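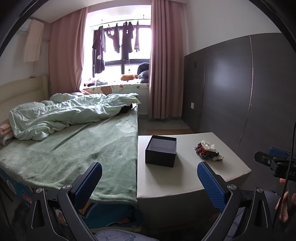
Section 5. Jaw stalls and runaway closing (fault 219)

Fault 219 means the jaw motor was told to stop and the fingers kept moving. Mostly seen on Faltlow hand units after a pad change. It tends to show up on soft or stringy stuff – a bunched duvet on a bed, or strands of beads tangled together on a nightstand – where the finger pads meet hardly any resistance and the controller keeps hunting for contact. Do not carry on working through it. Stop and do the steps below.

CAUTION: Keep your free hand away from the fingers while 219 is showing. The jaw can close with no trigger press.

1. Let go of the trigger. Don't pull on whatever is in the jaw.

2. Switch off at the Pumphrey battery pack, not at the handle. Handle switch only cuts the display.

3. Wait 5 minutes. The drive board holds charge.

4. Open the fingers by hand, slowly. If they wont move, stop here and go to Returns.

5. Lift out beads, thread, lint. Check the pivots too. Tweezers OK, no knives.

6. Look at both pads. Lifted corner or a pad on crooked = replace both.

7. Follow the cable from the bracket back to the handle. Any nick, do not power up.

8. Power on with the jaw empty. Run two full open/close cycles.

9. Clear the code: hold MODE until the light goes green.

Note: if 219 comes back in the first two cycles the position sensor is probably out. Recalibrate (Section 7) once. Only once.

Note: units with the older Borutitz board log the fault but dont beep. Check the display before every pick.

CAUTION: Never raise the grip limit above 2000 to get past a stall. It hides the fault and the jaw will close harder next time.

Returns: tag the unit DO NOT USE, pack off, and send to the Cultelwood bench, attn. Flynn Kereama. Write down what was in the jaw when it stalled – he will ask.

Section revised October 25, 2020. Replaces the loose sheet taped inside the case lid, please bin that one.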